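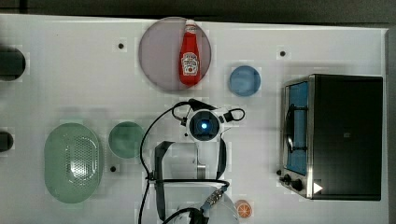
About Us

Dravia Kitchen School. Cooking classes for adults and teens, upstairs from the old Cumeck bakery on Magaña Street. Use the side door, the front one belongs to the bakery.

We started in April with one class a week and a borrowed stove. Now 10 classes a week, 3,273 students so far, and a real sink. Beginners mostly. People who moved out, people who got divorced, people who are just tired of cereal.

What we teach: knife basics, soups, eggs, rice that doesnt stick, weeknight chicken, simple sauces. Baking on Saturdays only. No sushi, please stop asking, we don't have the fridge space.

Class size is small. Everybody cooks, everybody eats, everybody washes up. Aprons provided. Bring closed shoes and a container for leftovers. Tell us about allergies when you book and not at the door.

Teens 13 and up can come on their own. Younger kids with a parent, family class only, the one that runs three hours.

The Rarnura Room next door is for private groups. Birthdays, office things, one wedding shower that ran very late. It's 2,000 square feet with its own ovens. Deposit needed to hold a date. Parking behind the building, free after six.

Gift cards at the desk or by phone. They dont expire.

Prices and the new schedule are on the Classes page. Still working on the Contact page so for now call or just stop in, somebody is usally here by noon.

Page updated 30 September 2020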